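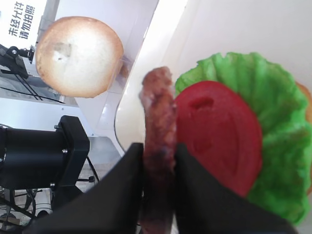
홈 게시판 로봇SW 질문/답변 글쓰기
읽는 시간 2분

햄버거 조립 태스크, 패티 파지 단계에서 정책이 흔들립니다

gendeck_user
장난감 버거 쌓기를 모방학습으로 돌리고 있습니다. 시연 285개, 손목 카메라 입력, 액션 청크 18스텝입니다. 빵, 양상추, 토마토까지는 괜찮은데 고기 모형을 잡는 단계에서 손가락이 닫히다 말다를 반복합니다. 학습률은 건드려 봤고 차이 없었습니다.

모터소리
청크 길이부터 줄여 보세요. 저는 9로 내리고 그리퍼 떨림이 많이 줄었습니다.

Zeyu Kong
청크 문제가 아닌 것 같은데요. 손목 카메라 영상 한 장 올려 주실 수 있나요? 고기 쪽이 어떻게 보이는지가 먼저입니다.

gendeck_user
올립니다.
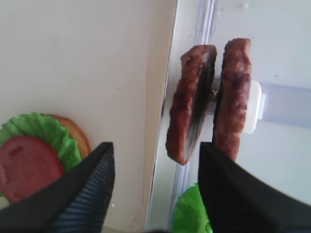

손목 카메라, 고기 모형 두 개가 손가락 끝 쪽에 나란히 서 있는 순간

Zeyu Kong
두 개가 좁은 틈을 두고 서 있네요. 오른쪽 모형 밑동은 손가락에 가려 있고요. 시연에 하나만 잡는 경우와 둘이 같이 나오는 경우가 섞여 있으면 닫는 폭이 두 갈래로 학습됩니다. 라벨을 나눠서 따로 학습해 보세요.

모터소리
섞여 있어도 디퓨전 계열이면 다봉 분포는 처리합니다. 재계획할 때마다 다른 쪽을 고르는 게 문제라면 그건 결국 실행 구간 설정이죠.

Evelien Van Rooij
저는 라벨 쪽에 한 표요. Alimmont 때 비슷한 걸 겪었습니다. 손가락 가장자리에 모션 블러도 있으니 노출 시간과 관절값 타임스탬프도 같이 확인하세요. 카메라가 2프레임 밀려 있던 적이 있습니다.

gendeck_user
타임스탬프는 확인 안 했습니다. 시연은 두 경우가 섞여 있는 게 맞고요. 나눠서 다시 돌리고, 청크는 그다음에 바꿔 보겠습니다.

모터소리
순서는 반대가 빠를 텐데요. 실행 구간은 재학습 없이도 바꿔 볼 수 있습니다.

gendeck_user
그러네요. 그것부터 하고 로그 올리겠습니다.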